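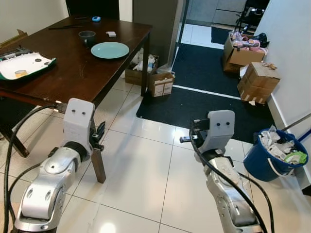 Jonalyn Sison
Household Practice, Unit 2: Clearing and Resetting a Shared Table
Course handout, revised 6th July

1. Scope

The unit covers one task: taking a table that serves for both eating and bench work, removing the tableware, sorting what remains, and leaving the surface ready for the next person. It assumes Unit 1 (washing up by hand) has been completed. Laundry, floors and cold storage are handled in later units.

Students often ask why a whole unit is given to a table. The difficulty lies in the mix. A table that is only eaten at is cleared in one pass. A table that holds a plate and a mug at one end and tape and electronic parts at the other has two sets of rules on one surface, and most of the errors marked down in the March practical came from applying the wrong set.

2. Terms

Tableware: anything that touches food or drink, including chopsticks and serving bowls.
Bench items: tape, cable, electronic parts, controllers, timers, tools.
Strays: items whose use cannot be settled by looking at them. Small blocks, thin rods, loose caps and offcuts usually land in this group.
Zone: a portion of the tabletop assigned to one class of item.
Reset: the state in which the table is handed over.

A kitchen timer is classed as a bench item even though it belongs to cooking. It does not go in the sink. This was disputed last term and the classification stands.

3. Reading the table before touching it

Stand at the long side and look across the top from front to back. Identify the tableware first. Plates are easy to find; the pieces that get missed are dark ones on a dark surface. On a brown table with a glossy finish, a gray mug set behind a plate is easily passed over from a low angle, and thin black items near the far edge are missed more often still.

Look under the table as well. Boxes stored on the floor below the far end take away foot room and limit where a chair can be pushed in. An open carton of papers is left alone during clearing. Do not use it as a bin, and do not put strays into it.

Note the following before starting:

Number of pieces of tableware and their positions
Any cable lying on or along the table edge
Any item that overhangs the edge
Condition of the surface (scuffs, rings, tape residue)
Where the clean pieces will go

The last entry is skipped more than any other. A plate picked up with no destination is put down again a short distance away, and the handling has gained nothing.

4. Order of removal

4.1 Hollow pieces first. Mugs and bowls are taller than plates and are the ones knocked over. Check the inside before lifting. If there is liquid, carry the piece level with both hands and empty it before returning for anything else.

4.2 Flat pieces second. A round plate with a low rim is slid toward the table edge until it projects by two finger widths, then taken from beneath with the other hand on the rim. On a scuffed surface, lift the plate instead of sliding it, as grit under the foot of the plate will lengthen the scratches.

4.3 Long thin pieces third. Chopsticks are collected as a pair and held at the middle. Lying at an angle near the back of a table they roll when the surface is bumped, and a single one on the floor is hard to see against dark furniture.

4.4 Strays last. Gather them at one spot within the bench zone. Do not guess.

Nothing is stacked on the table itself during removal. Stacking is done at the sink side, largest piece at the bottom.

5. Holding a bowl

Two grips are accepted.

Rim grip: thumb inside, fingers outside, one hand. Suitable for empty bowls and short transfers. The bowl hangs from one side and will tip away from the hand if it holds anything. Fingers touch the inner surface, so a bowl carried this way goes to be washed and is not returned to the shelf.

Base grip: one hand flat beneath, the other steadying the side. Suitable for full bowls, hot bowls (with a cloth) and clean bowls on their way to storage.

The grip is chosen before the bowl leaves the table. Changing from one to the other in mid-air accounts for most of the drops in our log.
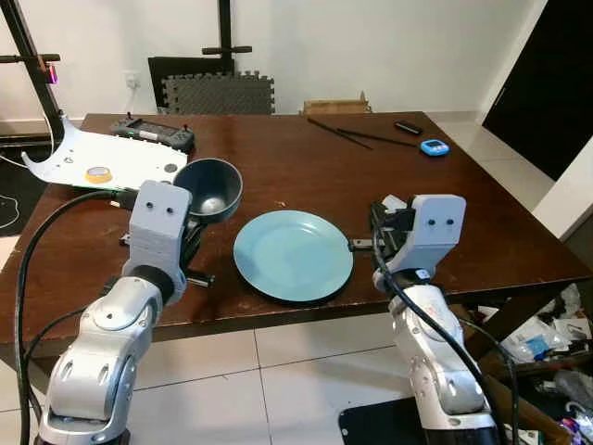 Rodel Ambrosio asked at the first session whether the rim grip should be taught at all, given that the base grip is safe in every case. His point was that students who learn one grip well make fewer mistakes than students who have to choose, and that a crowded table is a poor place for choosing. He would keep the rim grip for the sink only.

The objection is reasonable. The rim grip is kept in the unit for a practical reason: on a table with items on all sides there is often no space to get a flat hand under a bowl without pushing something else along. Students who prefer the base grip may use it throughout and will not lose marks, provided neighboring items are not disturbed.

6. The bench zone

Bench items stay on the table unless the session sheet says otherwise. They are moved to one end, normally the left, and kept at least a hand's width from the place where plates are set down.

6.1 Tape. Rolls are laid flat. A roll on its edge travels. Rolls may rest on a tray or panel if that is where they are normally kept, but not on exposed parts or connectors.

6.2 Parts with cables attached. These are moved only by their tray or panel, never by the cable. If a cable runs along the table edge, follow it with the eye to both ends before moving anything it touches. Do not unplug.

6.3 Handheld controllers. Set down with the screen up and any antennas pointing away from the front edge. They are not wiped with a damp cloth.

6.4 Perforated sheets and other curved pieces. Leave in place if they lie steady. Curved pieces rock when pressed at one end, and whatever sits on top will slide.

7. Wiping

Only the cleared portion is wiped. Use a cloth that has been wrung out until it no longer drips, and work from the back of the zone to the front in straight overlapping strokes. Follow with a dry cloth. A glossy finish shows streaks under side light, so check from the short end of the table with the head low.

Tape residue is rubbed off with a dry fingertip or a soft eraser. Blades are not used on the tabletop. Scuffs are recorded, not treated – polishing one patch makes the rest look worse.

Allow some 2 minutes of drying before anything is set back down.

8. Reset state

The table is handed over with:

No tableware present, or one clean place set, as the session sheet requires
Bench items in a single zone
Strays grouped and labeled with a slip
Cables clear of the front edge
Chairs clear of the door

Timers are switched off or returned to zero. A timer left running goes off in the next group's session, which has happened often enough to be worth a line here.

9. Practical exercise

Work in pairs. One student clears, the other observes and fills in the sheet, then the roles are exchanged. The observer does not speak during the run. Target time for a table with four pieces of tableware and one bench zone is 90 seconds, excluding wiping. Times below this earn no extra credit.

Record on the sheet:

Order in which pieces were lifted
Grip used for each hollow piece
Any piece put down more than once
Any bench item moved by accident

Repeat with the tableware at the far side of the table. Reaching across is not allowed in the second run; walk to the other side. Where the floor is tiled, check for water before walking with a full bowl.

10. Preparation for Unit 3

Bring the completed sheet and one example of a stray from your own kitchen table, in a small bag with a slip saying where it was found. Unit 3 meets in room 103. Questions about the sheet go to Maribeth Manalo, who also holds the spare cloths.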